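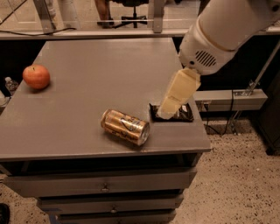
The gripper reaches down into the dark tray. An apple and a gold can are on the table too.

How does a robot know where the can is?

When you want a drink, you look at the table, you put out your hand and you take it. You do it so quickly that you do not feel yourself thinking. A robot arm can also pick up a can, but it needs a program for every small part of this work. A program is a long list of orders for a computer. In this article we look inside one of them. It is called Hustero, and it is made in Brustberg by a small company with the name Kubíček.

Part one: seeing

A camera gives the computer a picture. For the computer, the picture is only a very big table of numbers. Each number says how bright a little dot is, or how much red, green or blue it has. In these numbers there is no word "apple" and no word "can".

So the program has to learn. The people at Kubíček showed it 3,055 pictures, and in each picture they had drawn a line around every thing and written its name. The program made a guess, compared it with the right answer and changed itself a little. Then it did the same with the next picture. After a lot of practice, it can say: these dots belong to an apple, and those dots belong to a can.

It also gives points to its own guess, from 0 to 100. If a guess has fewer than 76 points, Hustero does not move the arm. It takes a new picture and tries again.

Part two: planning

Now the program knows what is on the table and where. But the arm is long and it has several joints, like your shoulder, your elbow and your wrist. Which joint must turn first? And how far?

This is the job of the planner. You can imagine it as a person who draws a path through a maze with a pencil. The planner draws a path through the air, from the place where the gripper is now to the place where it should be. It tries many paths in the memory of the computer, where nothing can break. A path which goes through the table is thrown away. A path which knocks over a bottle is thrown away as well. From those that are left it takes a short and smooth one.

Part three: moving

The last part of the program is called the controller. It sends orders to the motors and asks them all the time: where are you now? If a joint is a little behind, the controller gives it more power. If it is too fast, it gets less.

Try it yourself! Close your eyes and touch the tip of your nose. You can find it because your body feels where your arm is. The controller needs this feeling also – it comes from small sensors in the joints.

And how do you hold a can?

A new can is smooth and round, and all new cans of one kind have the same shape. A crushed can is more difficult. It has dents and corners, and two crushed cans are never quite the same. The program must look for 2 places, one for each side of the gripper, where it can press and the can will not slip out. The can may also lie on its side or stand up, and then the fingers must come from another direction.

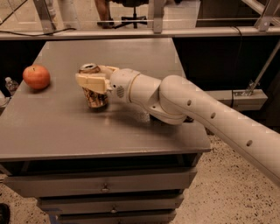
One young reader wrote to us with a question: "If the program makes a mistake, does it know that it was wrong?" Sometimes it does. When the fingers close completely, there is nothing between them, and the program understands that it has missed. But if it takes an orange for an apple and is very sure of it, it will not notice. Then a person has to look at the picture, write the right name and let the program learn once more.

Words to remember

Sensor: a part that measures something, for example light or the position of a joint.
Planner: the part of the program that looks for a path.
Controller: the part of the program that tells the motors what to do.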